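Fodik sets its equipment budget for hand-held grippers and home-task robots

SANGKHAWAT, July 11, 2019 – We finally have a budget, and I get to be the one to tell you about it! I'm Nattawut Thaweesak, I look after planning at Fodik, and I've spent most of the time since February in a spreadsheet with far too many tabs.

The short version is that we're buying 144 hand-held grippers for our home-task program, plus 10 robot arms to go with them. The first 100 grippers ship to our Sangkhawat office, and the rest go to our partners at Wasport once they've cleared some storage space (they promise me they're working on it).

Why so many grippers and so few arms? Well, a person with a gripper in hand can get going on laundry and bed-making in an ordinary bedroom, and an arm needs mounting, wiring and somebody to watch over it. I did price it the other way round, with more arms and fewer grippers, and the spares line alone made me close the laptop and go for a walk. 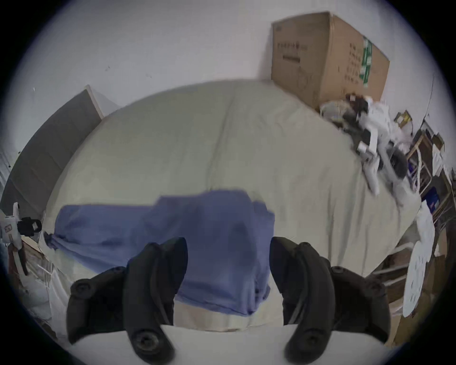
Pichit Somboon told me he would have put even more into spare fingers and less into the arms, and that any buyer who leaves cables and mounts out of the first order ends up paying for shipping twice. He also wanted it on record that unpacking takes time and should be in the plan as its own line.

So it's in there now – unpacking, sorting and checking parts, all with hours against them. We've added spare fingers too, though not as many as Pichit asked for. Sorry, Pichit!

The grippers come from Brasell at $139 each, with the mounting bolts included. The arms are on a separate quote that we're still going back and forth on, mostly over the warranty and who pays for returns. I'd love to give you that figure today, but I can't until it's signed.

If you're putting together a similar budget and want to compare notes, write to me through the Fodik press office. I'm happy to share our blank planning sheet, extra tabs and all.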